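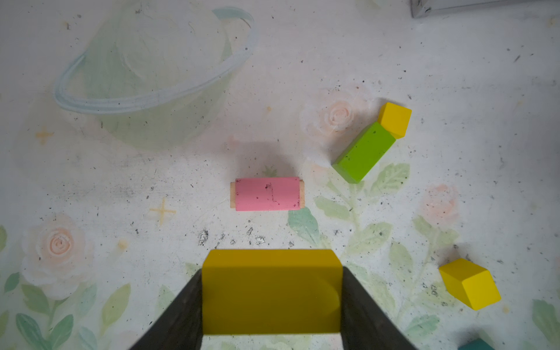
Painted wooden blocks on the printed play mat. Pink cylinder at centre, lime-green block and yellow cubes to its right.

Home | Gallery | Materials | Contact
Search this site Go
Print this page | E-mail this page

Block set, playroom gallery
Notes by Hala Zaki

The set is painted wood in mixed shapes, kept at Metwally for table play and sorting. Pieces are listed by colour and shape in the Promeck stock book. Blocks go out at 16 minutes' notice at most, so they are stored unboxed in July and boxed for the rest of the year.

Surface: pale mat with roses, leaves and a ringed planet. Crumbs and dark specks show up clearly on the white ground. Brush first, then wipe with a damp cloth. Do not soak.

Paint: smudges are visible on the pink cylinder, and its ends are bare wood. Bare ends are left unvarnished. Marks on painted faces are rubbed with a dry cloth, 2 passes, before any soap is used.

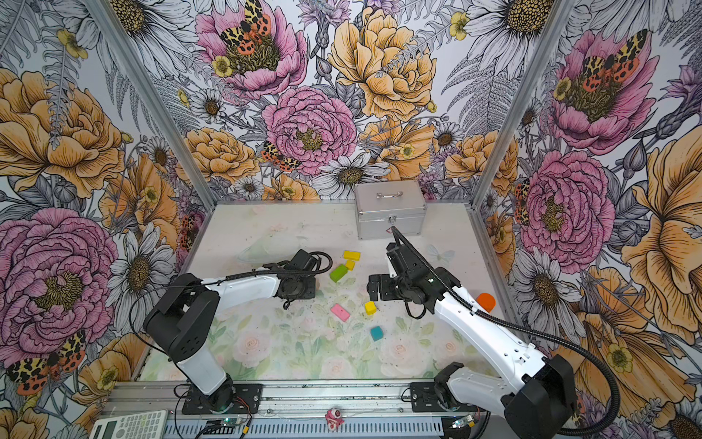
Sorting is by shape first and colour second. Cubes go together whatever their colour, then the longer blocks, then anything rounded. Pieces with chipped edges are sanded by hand and repainted in the nearest Oteo shade. Allow 3 hours between coats.

Next gallery: Zarnedberg shelf units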